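Acceptance

The Isdale kit was sold with a trial period of 200 cycles and a money-back clause. Zarnstead had sent the assessor to see whether the clause should be used.

She signed the sheet on 2 Apr 2021 and read the vendor's claim again: 1000 cycles between calibrations, any mix of desk goods, no change of fingertip. The Siriwan office had written "any mix" in bold. She had asked them to define it and had received a brochure.

She set the first mix herself. Staplers, because they were dense at one end and had a hinge. Pink plastic, because depth sensors disliked anything that let light through. 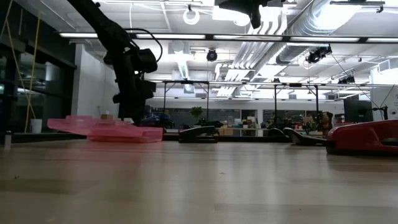 The log recorded each attempt as a line: time, grip width, force, result. She did not look up for most of them. A line that ended in a zero was a pick. A line that ended in a 2 was a refusal, meaning the controller had judged its own estimate too poor and had declined to close.

She had reviewed eleven kits for Zarnstead and this was the first that refused. The others had closed on air and reported success.

The second mix went on after lunch. Foam was the usual trouble, as it gave way before the force reading settled.

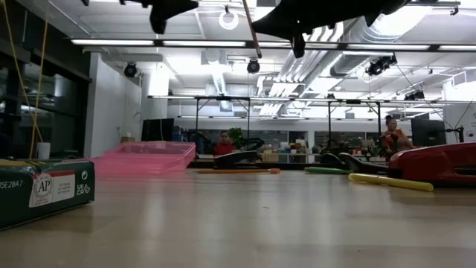 At cycle 139 the log stopped adding lines. There was no fault code. The controller was running, the arms had power, and the status field read WAITING, a word that did not appear in the manual.

She rang the Fekbridge support desk. They asked what it was waiting for.

She wrote the question in the comments column, left the result blank, and pulled up a chair.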